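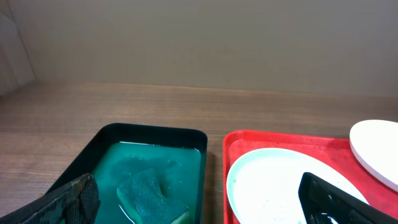
3. Materials and layout

3.1 The task

Carrying water with a sponge is such an ordinary part of washing up that it is rarely treated as a task in its own right. A person takes the sponge out of the bowl, moves it to the draining side or to a second bowl, squeezes it, and puts it back. Most of the water goes where it was meant to go. The remainder ends up on the worktop, on the rims of the two vessels or back in the first bowl, and a small part never leaves the sponge. Our interest is in that remainder, and in how far it depends on the way the sponge is lifted.

We reduced the task to two shallow trays standing side by side on a table. The left tray holds water and the sponge. The right tray receives what is squeezed out. One transfer begins with the sponge lying in the left tray and ends when it has been returned there. We did not include cutlery or food residue, all of which change the amount of water a sponge takes up and would have made the weighing much harder to read.

3.2 Sponges

All sponges were of the common two-layer type, with an abrasive green scouring layer bonded to yellow foam. They were bought in a single order from Kamolrat. We used four sponges in the main trials and kept the rest of the pack for practice and for replacing any that tore. None had to be replaced.

New sponges behave badly for the first few wettings. The foam resists water at first, then takes it up quickly, and a sponge weighed after its first soak can be a good deal lighter than the same sponge weighed after its fifth. Each sponge was therefore soaked and squeezed repeatedly in plain water the evening before use, then left to stand on edge overnight. We did this in the kitchen sink and did not record it.

The green layer matters more than we expected. It holds little water itself, but it is stiffer than the foam and it decides how the sponge bends. Gripped across the short sides, the block folds with the green layer on the outside or the inside depending on where the fingers land, and the two folds drip in different places. We settled on one starting position, with the scouring layer facing upward and the foam in the water. The sponge was free to tilt, and it often did. We made no attempt to straighten it between transfers, on the grounds that nobody at a sink would.

3.3 Trays

The trays are shallow rectangular ones with raised rims, sold by Trandden for serving and storage. We chose one black and one red so that the written notes could refer to them by colour and so that a transcriber working later would not have to remember which side was which. The black tray is always the source and the red tray always the receiver.

An earlier layout used two washing-up bowls. The high sides hid the sponge at the point where it left the water, and the drips falling inside the bowl could not be told apart from the drips falling outside it. Trays solved this, at the cost of a smaller volume and a greater chance of slopping. A full tray cannot be moved at all without spilling, so the black tray was filled where it stood, from a jug, and emptied with a second jug and a cloth.

3.4 Water

Plain tap water is hard to see on varnished wood under even lighting, and in the pilot we missed many of the smaller drops. We coloured the water with a green food dye and added a little washing-up liquid, in the same amounts each day. The result is a cloudy mixture in which small bubbles and flecks gather near the surface. It tends to look greener or bluer according to the light, and for this reason we did not try to judge its strength by eye. Dye was measured with a kitchen syringe.

The washing-up liquid was kept low. With a normal dose the foam built up over a run of transfers until the sponge was carrying froth as well as water, and the weights began to drift. With none at all the drops on the table stood up in beads and ran, which again is unlike a kitchen. The dose we used is a compromise and we make no stronger claim for it.

3.5 Table and placing of the trays
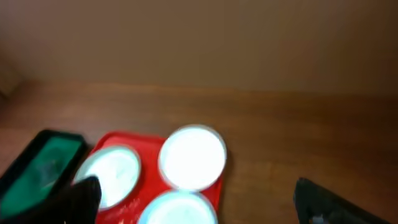
Figure 2. Placing of the source and receiving trays on the table.

The distance between the trays has a direct effect on how much water lands on the wood, and it was the part of the layout that took longest to settle. In the pilot we tried a gap of a hand's width. Nearly every transfer left a trail, and the differences between one way of lifting and another were lost in it. Placing the trays rim against rim gave the opposite problem, with water bridging the two rims and creeping from one tray to the other. We ended with the trays close together and the receiver on the right. The black tray does not have to be square to the table; in Figure 2 it lies at a diagonal, with the red tray immediately to its right, and positions like this were allowed so long as the order of the trays was kept. The glossy green surface also picks up pale reflections from the lighting, as the same figure shows, and it was never used to read the water level.

The table is a Dilwood kitchen table with a wooden top, pushed up to a plain wall. The grain runs lengthwise. Drops that are left alone spread a little further along the grain than across it, so the length of a mark is a poor guide to the size of the drop that made it. We measured spilled water by weight only, blotting it with a paper towel of known weight and weighing the towel again at once.

3.6 Procedure

A session consisted of 40 transfers, ten with each sponge. The sponge was left in the black tray for 20 seconds, lifted, carried across, squeezed once over the red tray and returned. Squeezing twice recovers more water, but the second squeeze varies far more than the first and added nothing to the comparison. After each set of ten the red tray was emptied into a measuring jug, the table was blotted, and the black tray was topped up to the mark on the inside of the rim.

Lifting was done in one of two ways. In the flat lift the sponge was taken by its long sides and kept level until it was over the red tray. In the edge lift it was first turned on its long edge and held over the black tray until the stream from the lower corner broke up into drops. The order of the two was swapped from one session to the next.

The first full session yielded 1382 grams of water in the red tray, which was well above what we had planned for and came close to overtopping the rim during the third set. From the second session onwards the receiver was emptied halfway through each set as well. The results of the first session are reported separately in Section 4 and are left out of the pooled comparison.

3.7 Departures from the plan

Two changes were made after work had begun. The paper towels named in the plan were discontinued by the supplier, and from October we used Cerkmont towels of a similar weight. A handful of transfers were repeated with both kinds and the blotted weights agreed to within the reading error of the scale. The other change concerns drips that fell on the rim of the red tray. At first these were counted as spilled. In use it proved impossible to say which side of the rim a drop would run down, and blotting it disturbed the tray, so rim drops were left where they fell and went into neither total. The edge lift produced fewer of them than the flat lift, and the figures for the flat lift should be read with that in mind.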